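Shares 85
Comments 4

The sorting room at Fiadzo used to be the loudest place in the building. Staff stood at a long bench, tipped out boxes of returned household goods and toys, and threw each item into the right tote. On a busy shift one person handled nearly 1000 pieces. Philomena Baidoo did that for six years, and she says her shoulders still know it.

Now she spends most of her day at a screen. The company, which cleans and resells returns for discount stores, began bringing robot arms into the room in February. They pick single items out of metal bins. Baidoo and her coworkers deal with whatever the arms drop or can't get hold of.

"Cups are hard when they're lying down," she said. "Anything floppy is hard. Boxes it does all day."

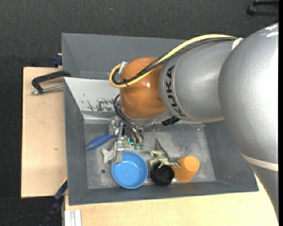 A KUKA arm holds its gripper over a bin holding a blue bowl, two cups and a toy dinosaur.

The setup came from Gomora, a small integrator that also writes the picking software. Its project lead, Miloslav Štefanec, visited every week during the first months. He asked the sorters to write down each failed pick, and by summer the notebook had 2464 entries. Some led to changes in the gripper. Others led to changes in the work — fragile goods, for instance, never go to the arms at all.

Pay was the first thing people asked about. Under the agreement Fiadzo signed with its staff, sorters who trained as cell operators moved up one grade. Those who stayed at the bench kept their old rate. Nobody was laid off, but four people who left in the spring were not replaced, and Mansa Opoku, who speaks for the staff, wants that written into the count.

"They say no jobs were lost," Opoku said. "There are four fewer people eating lunch here."

Afia Ayaaba chose the bench. She tried the operator course and found the waiting worse than the lifting. "You watch it try a thing three times, and your hand wants to go in," she said. Hands are not allowed in while the arm is running.

Plant manager Manon Fraser says a second room will get arms next year. The staff have asked for the training to start before the machines arrive this time, and for a chair at each screen. The chairs have been ordered.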